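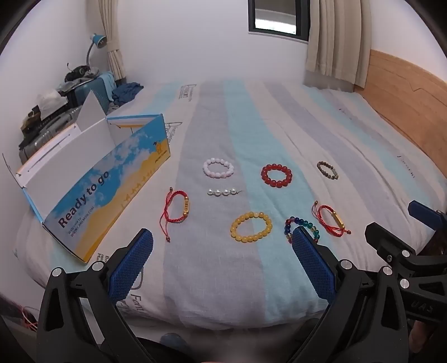
How to Change a Duvet Cover on Your Own

Most advice on changing a duvet cover assumes a second adult, ideally tall, ideally in a good mood. I have lived alone in Flillville for long enough to have given up on both, and the method below is the one I use on a Saturday morning before breakfast. It takes me less time than the kettle if I get the corners right first go. If I don't, the kettle wins easily.

There are two ways of doing it. I'll give you the roll first, then the old inside-out grab for people who don't trust the roll, and some notes on washing and drying at the end.

Before you start

Check the sizes. The duvet and the cover should match, and a surprising number of cross words are spoken over a double duvet inside a king cover. If the label has gone, lay one on top of the other on the bed. A hand's width of spare cover is fine. An arm's length will have you sleeping under two layers of cotton with a lump at your feet.

Find the opening. It may be buttons, poppers, a zip or a row of ties. Undo all of it, including the one button in the corner you think you can leave.

Clear the bed. Pillows off, cat off. Take off your watch and any ring with a claw setting.

Shake the duvet out of the window if you have a window that allows it and neighbours below who don't mind. Mine do mind, so I use the landing.

The roll

1. Turn the clean cover inside out. Lay it flat on the bed with the opening at the foot and the closed end up by the pillows.

2. Lay the duvet on top and line up the edges. Spend your patience here. The two top corners matter most, and if your cover has ties sewn inside the corners, now is when you tie them to the loops on the duvet. If your duvet has no loops, the ties are just for show.

3. Stand at the head end. If your bed is jammed against the wall, as mine was in the last flat, turn everything round and work from the foot, with the opening at the pillow end. It makes no difference to the duvet.

4. Roll the cover and duvet together towards the opening, like a Swiss roll. Keep it fairly tight. Kohei Shibata, who taught me this in a holiday let in Coltitz while the rest of us stood about being useless, rolls so tightly that his looks like something you could moor a boat to. Mine sags in the middle and works just as well.

5. When you reach the opening you'll have a long sausage with the mouth of the cover lying along it. Put your hand into the mouth at one end, pull the cover fabric round the end of the sausage and turn it right side out. Do the same at the other end. Then tuck the middle in. This is the step that looks like nonsense in writing. Do it once with your own hands and it will make sense, though you may not be able to explain it to anyone afterwards.

6. Fasten two or three of the buttons in the middle.

7. Unroll the whole thing back the way it came. The cover is now on the outside and the duvet is inside it.

8. Fasten the rest, take hold of the buttoned end and give it a good shake. Two shakes is plenty.

The inside-out grab

Turn the cover inside out and put your arms inside it as far as they'll go, until you have a top corner in each hand. From inside the cover, take hold of the two top corners of the duvet. Now lift your arms and shake, so that the cover falls down over the duvet. You'll need to be fairly tall or stand on something steady. A swivel chair isn't steady. I mention it for my own benefit.

Once the top half is covered, lay it on the bed, pull the rest down and feed the bottom corners in by hand. It's quicker than the roll with a single duvet and much worse with a heavy winter one. With a super king you'll vanish altogether for a while and come out with your hair standing up.

If it goes wrong

The corner has wandered off. Reach in, find it, push it home, and pinch it from outside with your other hand while you pull the inner one out. Then shake with the pinched corner still in your grip.

It's twisted. Somewhere in the middle the duvet has done a half turn. You can't shake this out, however hard you try, and I have tried very hard. Take it out and begin again.

It slides down every night. Sew a short length of ribbon inside each top corner of the cover and a loop on the matching corner of the duvet. Lok-yiu Huang uses big safety pins instead and says she has never been stabbed. I would still sew.

There's a sock in it. There's always a sock in it. Covers eat small things in the wash, so feel along the bottom corners before you start.

Washing and drying

Do up the buttons before the cover goes in the machine. Left open, it will swallow the pillowcases, both tea towels and a vest, and hand you back one wet ball. Turn it inside out too if it has a print you're fond of.

I wash mine every two weeks, more often in hot weather. Your mother may have views.

Dry it on a line if you've got one, pegged by the bottom hem with the opening hanging down. Indoors, put it over a door with a clean sheet under it, and turn it after an hour or so. Airers are meant for this and are always slightly too small.

Iron it or don't. I did, once, for a visit from my aunt, and she slept in the other room.

Putting away the spare set

Fold the cover, the sheet and one pillowcase, and slide the lot into the second pillowcase. You get one square parcel per bed and never again have to stand at the cupboard unfolding things to see how wide they are. Write the size on a bit of tape inside the hem if your sets look alike. I bought three whites in the October sales and I'm still paying for it.

Winter duvets go in a cotton bag on the top shelf, quite dry, with nothing heavy on them. Mine shares the shelf with a suitcase, which is heavy, so do as I say.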